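Planning a Road Route Between Provden and Ditano
Student Project Report, Travel and Regional Geography
Submitted 10/07/2026

1. Purpose

The purpose of this project was to plan a road trip from Provden to Ditano that two adults could complete on a limited budget, and to compare the plan with the distances and driving times given on printed road maps. The report covers the route, the overnight stops, the costs and the food arrangements. The trip is planned for November, when room rates along the route are lower and daylight is short.

2. Choice of Route

Two routes were considered. The northern route follows the main highway for its full length. The southern route leaves the highway at Dimer and crosses the plateau on a two-lane road before rejoining it east of Ditano. The southern route was selected. It measures 1192 miles one way, and although it is the longer of the two, it passes closer to the overlooks and the old mining district that the project set out to include.

Driving was divided over six days. No day was planned to run past sunset. The second day, which includes the climb to the plateau, was kept short on purpose - the road has few pullouts and no fuel between Dimer and the summit.

3. Overnight Stops

Four of the stops are in motels near the highway. The remaining one is at the Butkienė guesthouse in Dimer, which has a shared kitchen and accepts late arrivals by arrangement. The campground at the summit was rejected because it closes before November.

4. Elevation and Weather

The highest point on the route is the summit above Dimer, at 3658 feet. Snow is possible there from late fall. The plan therefore includes the northern route as an alternate, with the decision to be made in Dimer on the morning of departure. Tire chains were added to the equipment list after the first draft was reviewed.

5. Food and Supplies

Restaurant meals were the largest cost in the first draft. In the revised plan, breakfast and lunch are prepared from groceries, and only dinner is bought. The grocery list was limited to items that keep without ice: bread, canned beans, peanut butter, fruit, crackers and condiments. Plates and utensils are to be carried in a single box behind the passenger seat.

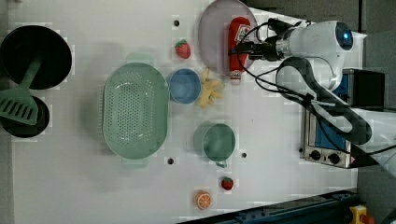 Ketchup and a round plate
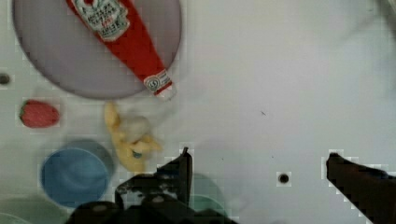

6. Limits of the Plan

Fuel cost was estimated from one price and will change with the season. Driving times do not allow for road work, and the guesthouse rate was quoted for a single night only. A later version should add the return trip and list the fuel stations that stay open after dark.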